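Smart gadgets at home: tips from someone who doesn't trust them

28 July 2019

The kettle wants your email address. So does the bathroom scale, and the last slow cooker I set up asked for my location before it would admit to having a timer. I've been fitting this sort of gear at our place for a few years and my opinion of it gets lower every January, when the Christmas presents come out of their boxes.

Some household tips, then, for people who own the stuff anyway.

Try it without the app first. Plenty of appliances have perfectly good buttons. Our Breletti slow cooker nagged for an account on the front of the box, the lid sticker and the quick-start card, and it cooks a lamb shank just fine without one. If the thing won't turn on until you register, take it back to the shop while you've still got the receipt.

Give it as little as you can. A dishwasher has no use for a birthday. Where a field is compulsory, ask yourself what happens if the answer is wrong. Usually nothing. I keep a separate email address for appliances and it gets more mail than I do.

Read the permissions, even if you skip the policy. The privacy policy for our Birnia kitchen scale ran to 3471 words, for a scale that weighs flour up to 1000 grams. I read the lot, and "selected partners" was never explained. The phone's permission screen took me 30 seconds and was more use. Contacts, microphone and location all went off, and the flour weighs the same.

Put gadgets on the guest network. Most home routers have one. Write the password on masking tape inside the pantry door, and keep your laptop and the backup drive on the main network.

Be wary of "anonymous usage data". The Illar plug I had logged every time the toaster came on. You don't need a name attached to work out when a house gets up, when it goes to work and which week it's at the beach. Look for the off switch under Settings, then Account, then something vague like "Improve our service".

Wipe before you sell. Pulling the plug doesn't clear anything. Do the factory reset, delete the account on the website as well, then remove the app, in that order. I've bought a second-hand speaker that still greeted its last owner by name.

Clear the table before you reset anything tiny, too. Those pinhole buttons need a paper clip, and paper clips vanish under placemats.
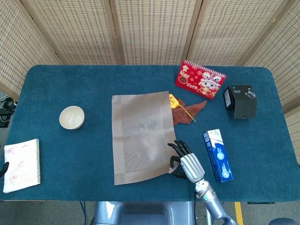 Ribbed placemat with one corner up, brown cloth tucked partly underneath.

As for the Sârbu "privacy hub" that's meant to do all of this for you, it costs 300 dollars and the first screen asks for your phone number. Mine went back in the box.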